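Dec 30, 2025

Second day with the Stakonel trial kit and I'm still not sold. The Tromow people want an answer by April, which sounds generous until you read the terms and see that support is charged after the first 26 hours. We've used 5 of those just getting the software to open.

The pitch is simple enough. You do the job by hand with their grippers, the thing records it, and later a robot arm does it for you. Maybe. The brochure says 260 recordings per task is plenty. Irnside bought the same kit and got to almost 78 before they put it back in its box, and I'd like to hear why from them, not from the sales rep.

Paper handling this afternoon. My wrist is sore. The padding on the fingers already looks tired, and I asked whether spare pads are included. They'll "look into it."
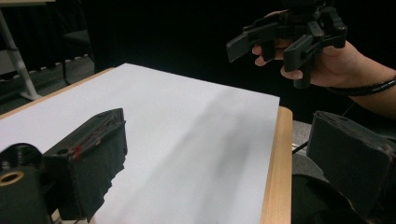
Paper on the table, both grippers out.

I can't see how any of this beats paying a person to move a sheet of paper. Bielecka quoted us less for a plain old feeder, no learning involved, and you can get parts for it in town. Must dig out that quote. Also ask who owns the recordings once the trial's over, as page four is very vague on it.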